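Pyo: progress report to Adstead
From Hwa-young Hwang, Vitodberg lab
March 11, 2024

Hi Bok-nam,

You asked for the plain version this time, so I'm starting with the bad news. We lost a good part of the last stretch to a gripper fault, and for a while I had the bench shut down completely. It's running again, at reduced speed, and I'm comfortable with that. I'm not yet comfortable with full speed, and I'd like to spend a bit of your money on getting there (see the end).

The task is the same one you saw in January: both arms work together to get fruit out of a zip-top bag and into the basket, then handle the small soft items in the middle of the table. That middle part, with the two grippers almost face to face, is where the trouble was.
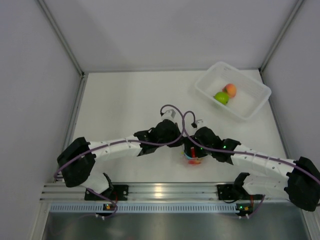
What went wrong

The right gripper stopped listening. It was closed on a bag, the program told it to open, and it just stayed shut. The arm had no idea. It went on to the next move and dragged the bag toward the left gripper until Woo-jin Yeon hit the stop button.

Annoying, but that sort of thing happens. The part that worried me came next. With the stop pressed, the arms held still like they should, and Woo-jin reached in to free the bag. The gripper came back to life and opened by itself, then closed again on the edge of his glove. He wasn't hurt (he was more offended than anything!) and he got his hand out right away. But our stop button was cutting power to the arm joints and leaving the grippers powered, and we'd been treating a stopped bench as a safe bench. That one is on me. I signed off on the wiring sheet and I should have caught it.

We had logged 335 runs in the new series by then. Eun-seong Sun went back through all of them and found 2 earlier dropouts on the same gripper, both so short that the software had papered over them with a retry.

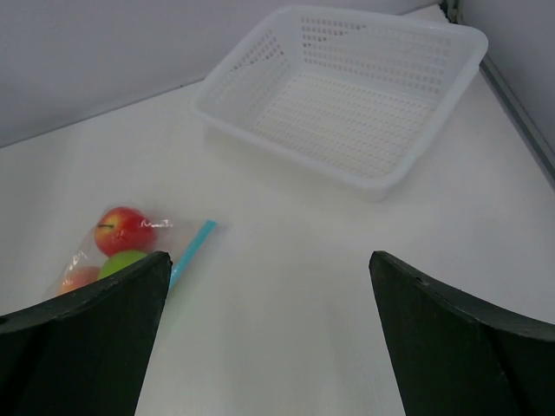
Wrist camera view with the fingers open, the fruit bag to the left and the basket empty.

Finding the cause

My first guess was the gripper motor overheating, and I'm sorry to say I burned several days on it. Yoon-hee Um swapped the motor, then swapped it back, and the fault didn't care. Then we blamed the bag. Crinkly plastic can bunch up between the fingers, and I had a lovely theory about the load spiking and tripping the driver. The current logs said no.

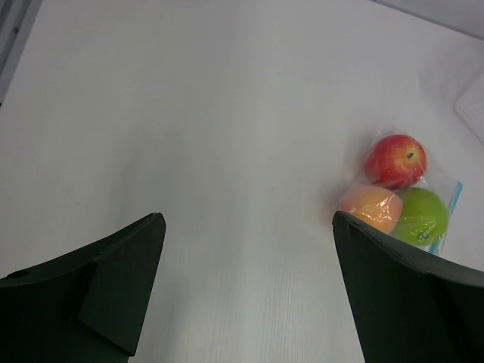

Bag position did matter in the end, only in a different way from my theory. The dropouts clustered in runs where the right arm had to twist its wrist a long way to line up on the zipper, and Yoon-hee noticed that before I did. When the bag is lying with its blue strip down the right side and the tip of the right finger is already over the lower left of the plastic, the planner likes to roll the wrist over to reach across. It could back off and come in from the other side, but it sees that as the longer path. So it rolls, the cable comes with it, and the plug at the gripper takes the pull.

The plug was the culprit. Ikimard, who built our cable sets, cut one open for us and found a cracked crimp on a signal wire. It made contact in most poses and lost it in a few, which also explains why the gripper woke up when Woo-jin nudged it.

What we've changed

The stop button now cuts the grippers too. I tested it myself, and then had Eun-seong test it without me in the room.

The software no longer retries quietly. If a gripper misses a message, both arms halt and somebody has to clear it by hand. It's slower and everyone has complained to me about it, so I know it works.

We've capped wrist roll on both arms and made a plug check part of the morning routine. The purple cables still loop up over the wrists — we need that slack for the reach to the basket — and I'd like a proper strain relief at the gripper end before we lift the cap.
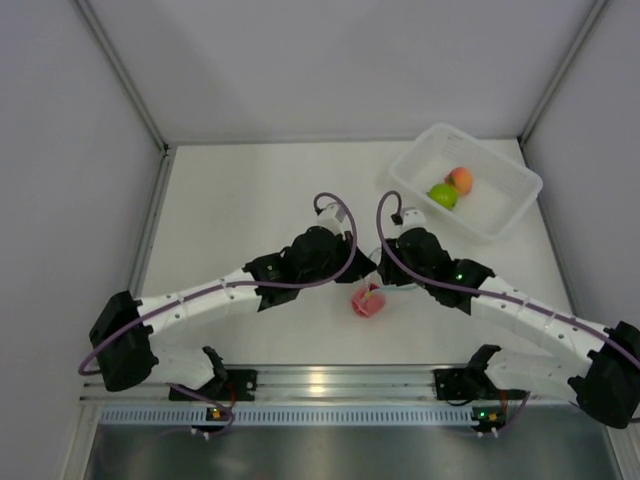
Both arms at the middle of the table, with the green apple and the peach-colored fruit in the basket.

Where that leaves us

We're 5 weeks behind the plan I gave you. The target was 875 logged runs by the end of this phase and we won't make it. I could get closer by dropping the hand reset, but I don't want to do that, and I hope you'd say the same.

Two asks. First, please let us move the leftover travel money into new cable sets and strain reliefs; Ikimard's quote is attached. Second, I'd like the phase end pushed back by the same amount we lost. Woo-jin has written up the glove incident separately and you'll have his version with this one. Call me if anything in it worries you, I'm at the bench most mornings.

Hwa-young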